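They've finally put the plans up for the old Muvonen carpet warehouse, and I've been grinning about it since breakfast!

If you don't know the building, it's the long brick one by the canal bridge, with the sawtooth roof and the buddleia growing out of the gutters. It has stood shut for 16 years. I walk past it nearly every day and I've had it down as a cinema, a swimming pool and a cheese market (that last one only on hungry days).

What Wasus want to do is keep the brick shell and fit 39 flats inside it, with two small shops facing the towpath and a courtyard where the loading bay is now. The roof stays. I can't tell you how pleased I am about the roof — all that north light, and people will get to live under it. There's room for up to 300 bicycles too, which seems like an awful lot of bicycles for the number of flats, but I'm told some of it is for the public.

I went along to the drop-in at the library and stayed far longer than I meant to. The model is lovely, tiny trees and all, and they let you lift the lid off and peer into the top floor.

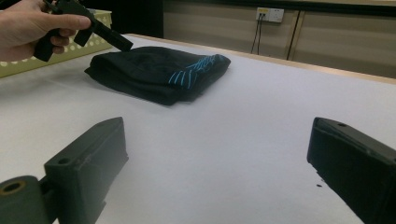
Graham Tindall thought I was getting carried away, and told me so by the coats: the flats were fine by him, but he wanted to know where the delivery vans would turn, as Mill Lane is barely wide enough for one as it is. Fair point, and the drawings are a bit vague on it. Elsie Oakley would like the old painted sign kept on the gable end, and I'm with her all the way.

Comments are open until the middle of February. I've sent mine in already, mostly about the sign, with a paragraph on the vans for Graham. If you've got memories of the place when it was still selling carpets, do send them to me — I'd love to put a few up on here.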